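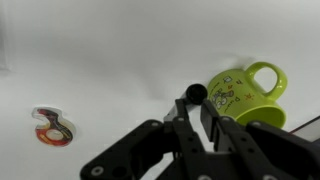
Declan Brunton has tuned pianos for 22 years, mostly in church basements, school gyms and the front rooms of people who inherited an instrument and don't know what to do with it. He works out of a rented unit behind the Kedel hardware store and covers three counties in a van with a bad heater.

We met on a Friday at 7:30 in the morning, before his first call. He had a thermos of coffee and a list of addresses written on the back of an envelope.

He didn't grow up with music. His father drove for McAlister Dairy and the only instrument in the house was a harmonica. Brunton took a job moving furniture after high school, and pianos were the part he liked.

"You'd get one off the truck and somebody would come over and play a few notes, and it would sound terrible," he said. "I wanted to know why. The other guys wanted lunch."

An older tuner in town let him ride along on weekends. For the first year he was allowed to take off the front panel, vacuum under the keys and keep quiet. Then he was given an old upright to practice on, and he tuned it every night for most of a winter.

"I broke strings. I made it worse, a lot worse. My wife was very patient, and then she asked me to move it to the garage."

A typical piano has well over 200 strings. The one waiting for him that morning, a small upright at Galum Elementary, has 202 by his count, since a few in the bass have been missing for years and the school has never had the money to replace them. Most notes in the upper range have three strings each, and all three have to agree. He mutes two with felt, sets the first one, then brings the others to match.

He tunes by ear. He owns an electronic tuner and uses it when a room is noisy, or when he has a cold.

"I don't have anything against the machines. Some very good people use them all day. I just learned the other way and I'm faster at it. If I use the screen I start looking at the screen."

The job pays less than people guess. A standard visit takes up to 2 hours, and the driving is not included. Last year he drove out to the Visteo valley for a single customer, a woman of 79 who plays hymns every evening and can hear it when one note goes sour. He has been tuning for her since he started.

"She calls and says, 'The F sharp is doing it again.' And she's right. It's always the F sharp."

What he spends the most time on is bad news. People find a free piano online, pay to have it hauled home, and then call him. Often the pin block is cracked, and the tuning pins won't hold no matter what he does. He charges a small fee for that kind of visit and tries to be direct.

"I tell them before I take my coat off, if I can. You play one octave and you know. They'll say it belonged to somebody's grandmother, and I'm sure it did. It still won't stay in tune."

His advice for anyone thinking of taking one is to pay for an inspection first. Keep it away from heating vents and outside doors. Have it tuned in the same season every year, so that the weather is about the same each time. He does most of his school work in June, when the buildings are quiet and he can leave his tools out over lunch.

He has found plenty inside them over the years - pencils, mostly, and hairpins, report cards, a set of dentures, a letter from 1951 that he gave back to the family. Mice are common. They like the felt.

He doesn't have an apprentice. Two people have asked and neither lasted past the spring. He would take another if the right one called, though he would want them to start with the vacuum as he did.

"It's slow. You're alone in a room hitting the same key for ten minutes. Either that sounds all right to you or it doesn't."

At eight he screwed the lid back on the thermos, checked the envelope and went to start the van, which took a couple of tries.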